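Mariann Vida on writing the second series of Brodirura

The second series of Brodirura starts in March, with eight new episodes and most of the original cast back. Mariann Vida wrote six of them herself. When we spoke, she had finished the last script and was waiting for notes from the producers at Rirnine.

"The first series was about a family losing a ferry business," she says. "I didn't want to do that again with a different boat. So we start with the daughter, Győri, already working for the people who bought it." 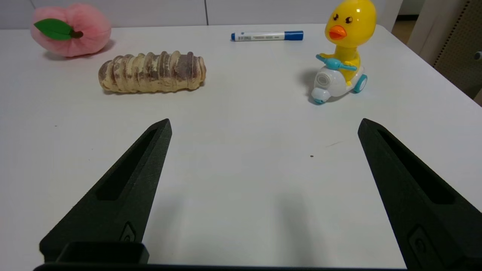

Vida writes by hand before she types anything. She keeps each storyline on its own strip of paper and moves the strips until the order feels right. She likes a white tabletop with a broad empty stretch in the middle, so that she can see where an episode has nothing in it yet. "If there's a gap, I leave it for a while," she says. "Episode four had a gap for nine weeks. Then I gave it to the harbour master, and he got his own story."

The harbour master was a small part in the first series. Viewers wrote in about him, and Vida says she read all of the letters. There were 864. "A lot of them wanted him to get married. He doesn't, I can say that much."

Filming moved this time from the coast to Runitz, where the crew built the ferry office inside an old grain store. The weather scenes were kept for the end of the shoot, and some were rewritten on the day. Vida was there for most of it.

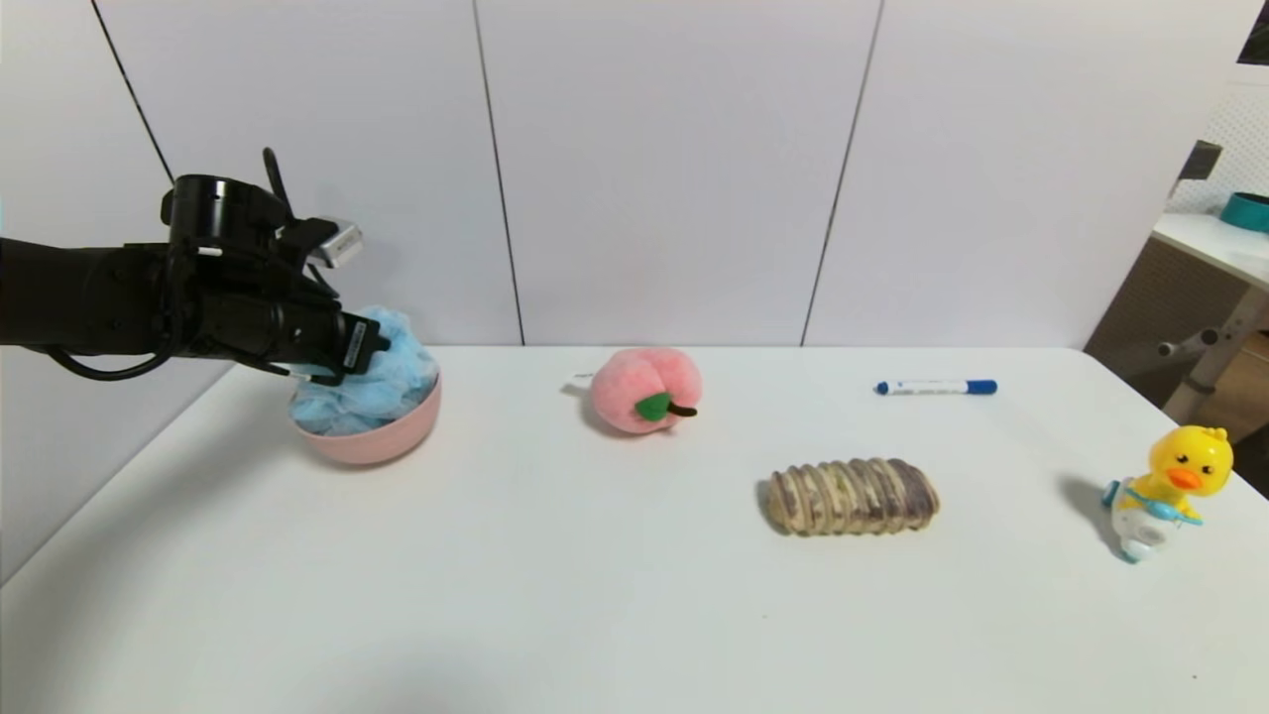

She is less keen to talk about the ending. Two versions were filmed, and she has a favourite — she won't say which. The director wanted the quieter one. "We had a long conversation about it, and then another one the next morning," she says. "I think both work. They just leave Győri in a different place."

A third series has not been ordered. Vida has a few pages of notes in case it is, but she plans to spend the spring on a radio play with a cast of up to six. "It's all set in one lift," she says. "After the ferry, I wanted somewhere dry."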